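Jobs & Opportunities | Parish and Community

Parish Newsletter Editor, part-time

The Sundidcombe newsletter has gone through every door in the parish since 1996. Our present editor, Peter Tichý, is giving up the post in January and we are looking for someone to take it on. The work takes up most of one week each month and can be done from home. 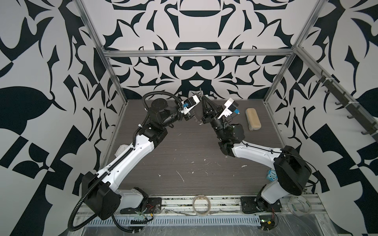

Issue 31

You would collect copy from local groups, chase what is missing, edit it to fit and lay out the pages. We print 910 copies. Deliveries are handled separately by Thư Mạc, who will need the finished bundle list from you before each issue goes out. Advertising is booked by Hậu Doãn, so you will not be asked to sell space, but you will have to place the adverts and check that phone numbers are right.

We need someone who writes clear English, can cut a long report without upsetting its author, and keeps to a print date. Experience of page layout software is useful. If you have none, Peter will go through it with you over his last two issues.

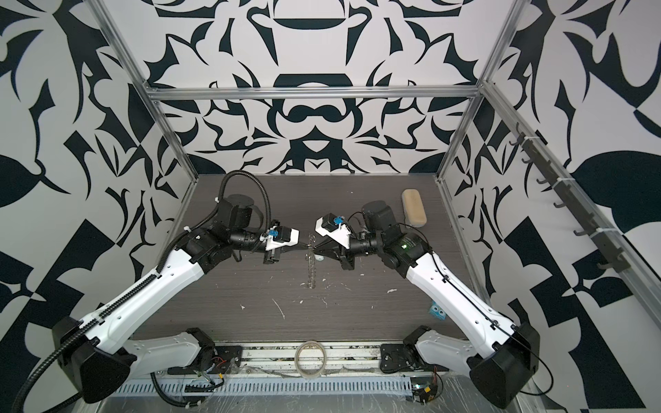
Pay and terms

The fee is £3000 a year, paid in monthly parts. The post is self-employed and either side may end it with two months' notice. You do not have to live in the parish, though you should be able to attend the evening planning meeting, which starts at 7.30 and is held once a month.

How to apply

Send a letter of no more than one page, with something you have written or edited, to Khang Phùng at the parish office. Please give a daytime phone number. Interviews will be held in the office and will include a short editing task.

Last updated: January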